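Search this site
Enter keywords

Flellbridge lab adds kitchen tasks to robot training set
21 December 2020 | By Zulema Bravo

Vesov has recorded 2,206 examples of kitchen work for Ullar, its learning system for robot arms. 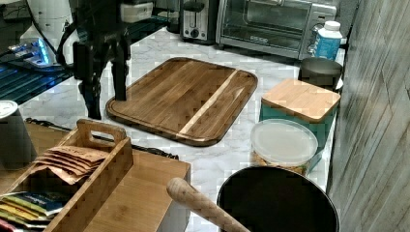
A robot arm over a kitchen counter with a cutting board and canisters.

Project lead Áine Ó Néill said operators guide the arm through 31 tasks, with 50 more examples planned for each by March.

12 shares | 3 comments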